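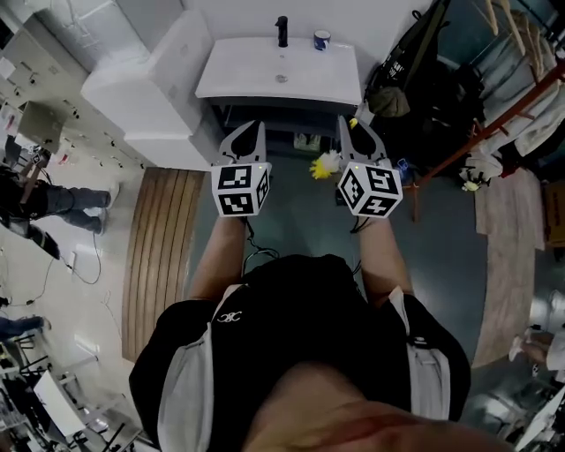
A yellow-and-white fluffy object between two hand-held grippers.

Droretance to release live cabaret set in two parts

Saturday, September 12, 2020

The vocal and piano duo Droretance will release the recording of its cabaret program Kurian in two parts, the first this month and the second in December. The label is Tilovix. Both parts will be sold as downloads, with a CD of the full program to follow the second part. No vinyl pressing is planned.

Kurian was performed over three nights at the Sernar, a former dance hall with a low ceiling and a short natural decay. The program consists of hip hop and R&B songs from the late 1990s onward, arranged for one voice and one piano. Nearly all of the arrangements drop the original key by a whole step or more, and the spoken verses are set as recitative over held chords. Two of the songs are joined without a break, and these will be issued as a single track.

Mounir Belhaj, who plays piano and wrote the arrangements, also supervised the mix. In the notes supplied with the first part he describes the method used for the verses. "The rhythm of the words stays as written. I move the chord changes off the bar line so the singer can breathe where a singer would want to, and the piano keeps the count." The notes give a bar-by-bar account of one arrangement, including the places where the left hand takes over the original bass line. Readers with some keyboard training should be able to follow it.

The recording was made with a spaced pair over the piano, a single large-diaphragm microphone for the voice and a second pair at the back of the hall. The back pair was mixed low, and applause has been kept only at the end of each half. The piano lid was on the short stick for all three nights. On the first night the house instrument went slightly flat in the top octave during the second half, and for that reason most of the second part comes from the third night. The opening number is from the second night. No overdubs were made, but a few edits join takes from different nights, and these are listed in the notes by track and time.

The running time of the first part is 28 minutes. The second part is longer, mainly on account of the closing medley, which was extended after the first performance. Spoken introductions have been cut from the main tracks and collected in one separate file at the end. Listeners who attended the shows will notice that one encore is missing. The duo was unable to clear the song in time, and the label does not expect this to change before the CD is made.

A comparison of the early mixes with the final ones shows a clear change in approach. The early versions placed the voice well forward, as on a pop record, with the piano spread wide behind it. The final mixes narrow the piano and bring the voice back by a small amount - enough that the quiet passages need a higher playback level than most current releases. Peak limiting is light. Anyone listening in a car or on small speakers may find parts of the second half hard to hear. On headphones the pedal noise is plain in the two slowest songs, and it has been left in.

Sheet music for four of the arrangements will be sold separately through the label. The parts are engraved at concert pitch, with chord symbols above the staff and the words of the spoken verses printed under rhythm notation. Transposed copies will be made on request. The label asks that requests state the key wanted and the vocal range.

Orders for the first part are open now. Those who order both parts together will receive the notes as one combined file in December, with the corrections to the first set included. The track order for the second part has been settled except for the position of the instrumental, which was played after the interval on two nights and before it on the other.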